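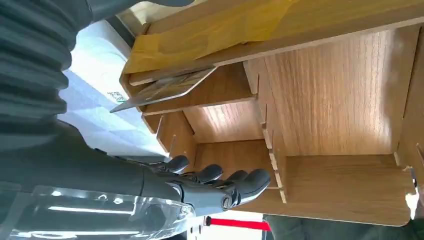
Estantería marrón, vaciado y reordenación. Entrada de febrero

Empiezo por lo que quedó pendiente la última vez: decidir si la estantería marrón se queda en el taller o pasa al cuarto de material. Se queda. El cuarto de material está lleno y, además, la estantería nos hace falta cerca de las mesas para lo que se coge a diario.

Es el mueble abierto por delante, acabado veta de madera, sin puertas. Las puertas que propuso Rellalden en su presupuesto no se piden. Con puertas habría que dejar libre el paso para abrirlas y ese paso ya es estrecho. Si dentro de un tiempo el polvo resulta un problema, se ponen cajas con tapa y listo.

Estado de partida
Lo de arriba, papel y carpetas de proyectos cerrados. Lo del medio, una mezcla que ya no respondía a ningún criterio: cinta de embalar, dos calibres, bolsas de tornillería a medio gastar, un bote de limpiador de contactos, fundas de plástico sin usar. Lo de abajo, cajas de cartón que se fueron metiendo porque cabían.

Vaciado completo. Todo fuera, encima de la mesa larga, agrupado por tipo y no por balda. La vez pasada lo hicimos balda por balda y acabamos con tres sitios distintos para la cinta.

Limpieza
Aspirador con la boquilla estrecha en las juntas y luego paño apenas húmedo. Nada de limpiador multiusos en las baldas: en el otro mueble dejó cerco y no se ha ido. En la esquina trasera de la balda baja salió bastante viruta fina de cuando se taladró en la mesa de al lado. Anotado para otra vez: tapar el mueble antes de taladrar.

Los restos de adhesivo de las etiquetas viejas salieron con alcohol y rasqueta de plástico. Una no salió del todo. Se pone la nueva encima.

Medidas y carga
Tomadas por dentro, con el metro rígido. La luz entre baldas permite las cajas bajas de Plulano de 12 cm de alto con holgura para meter la mano por encima sin sacarlas. Las altas entran justas y rozan al salir, así que no se usan en este mueble.

El fondo útil es de 40 cm. Las carpetas grandes caben de canto sin asomar. Las bandejas de cables asoman un poco si se ponen rectas, de lado no.

No encuentro la hoja de carga del fabricante. Hasta que aparezca, lo pesado va abajo y nada de apilar bobinas en las baldas intermedias. Si alguien la tiene guardada, que la deje en la carpeta del taller.

Nivel
El suelo cae hacia la ventana. Con el nivel de burbuja encima de la balda superior se veía claro. Calzado con 2 láminas de goma en la pata delantera derecha y vuelto a comprobar: bien de lado a lado, y de delante atrás queda una ligera caída hacia la pared que dejo a propósito, para que las cajas no se vengan hacia fuera.

Falta la fijación a la pared. La escuadra está comprada, el taco no es el adecuado para esta pared (suena hueca). Pedir tacos de expansión para tabique. Mientras no esté fijada, no se cuelga nada del lateral ni se apoya peso en el borde de las baldas.

Reparto nuevo
Balda superior: documentación en curso y cuadernos. Lo cerrado se ha ido al archivo, menos una carpeta de Itach que sigue abierta por el tema de la garantía.
Baldas intermedias: lo de uso diario. Cinta, calibres, rotuladores, bridas, paños. La cinta toda junta, incluida la de doble cara.
Balda inferior: cajas con repuestos y el maletín de llaves. También el trípode, tumbado, al fondo.

El limpiador de contactos y el alcohol no vuelven a la estantería. Van al armario metálico con el resto de productos, que es donde tenían que haber estado.

La tornillería suelta se ha pasado a los clasificadores pequeños. Tardé más en esto que en todo lo demás. Lo que no pude identificar en un par de minutos está en un bote marcado "sin clasificar", y cuando se llene se tira entero. No quiero otro cajón de tornillos huérfanos.

Etiquetas
Impresas en la cinta blanca mate, letra negra, en mayúsculas. Pegadas en el canto de la balda, alineadas a la izquierda de cada grupo. Las de las cajas van en el frente de la caja, nunca en la tapa, que luego se cambian de sitio y cada una dice una cosa.

He hecho una prueba con la cinta brillante y con la luz de la tarde no se lee desde la mesa. Descartada, aunque quedan dos rollos — se gastan en el cuarto de material.

Criterio de nombres: primero el tipo, luego el detalle. CABLE corto, CABLE largo, CINTA embalar, CINTA doble cara. Así se ordena solo en la hoja de inventario.

Inventario
La hoja se ha actualizado a la vez que se iba colocando. Columnas: grupo, balda, mínimo, comentario. La columna de mínimo solo está rellena para consumibles. De bridas hay una bolsa de 1.500 sin abrir, o sea que no se piden más hasta nuevo aviso. Estaba detrás de las cajas de cartón y por eso pedimos otra en otoño.

De paños vamos cortos. De rotulador permanente fino también.

Cosas que salieron al vaciar
El adaptador que se dio por perdido con el pedido de Thomas. Está entero, en su bolsa. Hay que corregir la hoja, porque figura como no recibido, y avisar a compras.
Una regla metálica con el canto mellado. A la chatarra.
Las llaves del candado antiguo. El candado no sé dónde está.
Manuales de equipos que ya no tenemos. A reciclaje de papel, salvo el de la sierra, que alguien había pedido.

Cartón
Las cajas vacías plegadas están junto a la puerta. Me he guardado cuatro medianas para envíos, detrás del armario. No guardar más, por favor, que acaban otra vez en la balda de abajo.

Dudas
No tengo claro dónde poner los guantes. Ahora están en la balda intermedia, a la derecha, pero la caja es blanda y se va deformando cada vez que se saca un par. Puede que estén mejor colgados junto al fregadero. Lo dejo así un tiempo y vemos.

Tampoco sé si merece la pena un separador vertical para las carpetas. Sin él se tumban en cuanto se sacan dos. He puesto un sujetalibros de chapa que había por ahí y aguanta, aunque resbala sobre la balda. Probar con un trozo de goma antideslizante debajo, sobra del calzado de la pata.

Pendiente
Tacos para tabique y fijar la escuadra.
Hoja de carga.
Paños y rotuladores.
Corregir el pedido de Thomas en el inventario.
Llevar manuales y cartón a reciclaje.
Repasar el nivel cuando lleve cargada un par de semanas, por si la goma ha cedido.
Goma antideslizante debajo del sujetalibros.

Cierro a las 18:20. La mesa larga queda libre salvo los clasificadores, que no los he subido porque faltan las etiquetas de los pequeños.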